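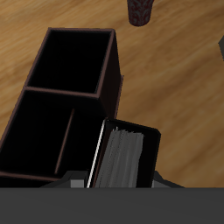

Wrist view, simulated. Binder between the gripper fingers, desk organiser to the left.

Edero Tabletop Demonstrations

Maintainer: Paula Preda
Last revised: Aug 31, 2022

Summary

Edero Tabletop is a set of 732 demonstrations of household and desk tasks, recorded in simulation by people steering a robot arm by remote control. It was made for training and testing policies that learn from demonstration. There is no real-robot data in this release, and no scripted or planner-generated motion. Every episode was driven from start to finish by a person.

The simulator is Fokon, our in-house scene builder and physics wrapper. The control link is Segura, which reads a hand-held controller and turns its pose into target poses for the gripper. Both are in separate repositories and neither is needed to read the data.

Tasks

Two task families are included.

Filing: pick up a binder and stand it in a compartment of the desk organiser. The instruction names the compartment.

Mug: move a mug to a place named in the instruction. Start position and handle direction are drawn at random, within reach of the arm.

Objects that play no part in the task may be present on the wooden surface. They are not obstacles by design, but an operator can hit one, and the collision log will show it.

How the demonstrations were given

The operator sits at a desktop screen with the wrist view and a fixed overview side by side. Holding the controller trigger engages the arm; releasing it freezes the arm in place, so the operator can move a hand back to a comfortable position and carry on. These pauses are kept in the raw files and flagged in the field clutch. Most training code will want to drop them.

The gripper is on a separate button and is treated as open or closed in the action vector. The measured finger width is stored as a continuous value in the state vector. The two disagree whenever the fingers are closed on something - use the measured width if you need to know whether an object is held.

Operators were asked to line up above the object before coming down, and to correct the wrist angle early. 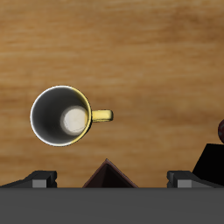
For mugs they were free to choose between gripping the rim and gripping the handle. The choice is recorded by hand in the field grasp_type. Rim grasps are far more common, and a policy trained on the whole set will pick up that preference. If you want handle grasps, filter first and expect a much smaller set.

Retries within an episode are allowed, up to two. A demonstration that needed more was discarded. Retries are not cut out, because several users of the May release asked for examples of recovery from a missed grasp.

Contents of an episode

- wrist camera and overview camera, colour only
- joint positions and velocities
- gripper target pose, as sent by Segura
- gripper command and measured finger width
- clutch flag
- object poses from the simulator
- instruction text
- success flag, set by rule and checked by a reader

Object poses are ground truth. Please do not feed them to a policy and then report the result as vision-based.

Known problems

Dark objects are hard to make out. The insides of the organiser compartments render almost black, so depth is difficult to judge from the wrist view alone. Operators leaned on the overview for the final drop, and single-camera policies do worse on Filing for the same reason.

Wood grain is one blurred texture in all scenes. Do not expect transfer to other surfaces without augmentation.

Controller timestamps drift against simulator time in long episodes. The loader corrects for this by default. Pass raw_time if you want the uncorrected values.

Licence and contact

Research use only. The object meshes were supplied by Trinent and may not be redistributed apart from the data. Report faulty episodes through the issue tracker, with the episode number and the frame where the fault starts.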